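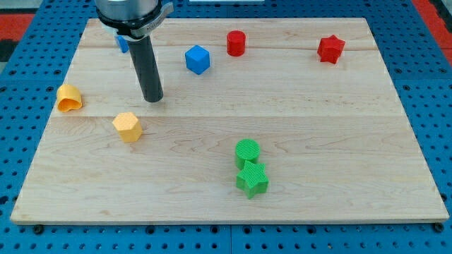

Etgate Robotics Club Forum > Arm Projects > Pushing shapes, week whatever
Started October 2018

padilla_pusher
OK, status report for those who skipped. The Padilla code now pushes the blue cube more or less where you ask it to. It pushes the red cylinder more or less where the red cylinder feels like going. The stars it spins in place like a bored kid with a coin.

We have 3,000 logged pushes, almost all of them from August, when the lab had air conditioning and we had free time. My plan is to train on those tonight and let the new model loose tomorrow. Objections go below, please keep them shorter than last time.

torque_wench
Objection. The August pushes were done before we bolted the board down. Half of what your model learned is that when you lean on a block, the whole world slides a little to the left.

padilla_pusher
Half is unkind. The board moved maybe a finger's width over the whole month.

torque_wench
A finger's width is the entire error budget for the final task! Go read the rules again, page 3. The piece has to end up inside the outline, touching the line doesn't count.

slowservo
I have read page 3 and I'm sorry to report she's right. Also it says "any point of the piece," and we own two stars, a red one and a green one, so we have been blessed with extra points.

gridlock16
Can I ask a beginner question? Why are we using a stick? The team from Trestness has a proper two-finger gripper and they just pick things up and put them down.

slowservo
Because the event is called the pushing event.

gridlock16
They're in the pushing event?

slowservo
They are in the other one. You're in this one. Welcome to the club.

torque_wench
To be fair to gridlock, the stick is harder than it looks. With a rounded tip you get a single contact point, so if you're off center on the cube it turns, and then you have to go around and fix it from the other side. On the cylinder there's no flat to push against at all, so any sideways error and it wanders off around the tip. The hexagon is the only piece with manners.

hurka_fan
Which is why I keep saying use Hurka. It replans after every short nudge. If the piece rolls off line you notice right away and don't find out at the end of a long confident shove into the pegboard.

padilla_pusher
Hurka took 16 minutes to move one cylinder.

hurka_fan
It got there.

padilla_pusher
So do glaciers. We get 3 minutes per piece.

hurka_fan
Most of that was the vision step and you know it. Run it on the good computer and then we'll talk.

padilla_pusher
The good computer is training my model.

hurka_fan
On data where the board moves.

slowservo
He walked into that one.

gridlock16
Second beginner question. What happens when two pieces are touching, like the green star up against the green cylinder? I tried it at the simulator and the program seemed to think it was a single very ugly block.

torque_wench
Good question, and better than most of the ones I ask. Same color plus touching equals one blob, as far as our vision is concerned. Different colors touching is fine. I'd start by poking between them to split the blob, then look again.

padilla_pusher
The learned model should pick that up without being told.

torque_wench
How many of the August runs started with same-color pieces touching?

padilla_pusher
I'd have to check.

padilla_pusher
Checked. None.

slowservo
I'll come in early and do some touching starts by hand. If anybody wants to reset blocks between runs I'll bring bagels. It's dull work but you do get very good at standing a cylinder up.

torque_wench
In. And leave the bolts alone this time, whoever had the hex key last.

hurka_fan
I have the hex key. I was tightening them.

padilla_pusher
Fine. I'll hold off on the training tonight and drop the August runs to a low weight when we have new ones. Hurka can have the good computer until lunch, and I'm timing it.

hurka_fan
Sesame for me.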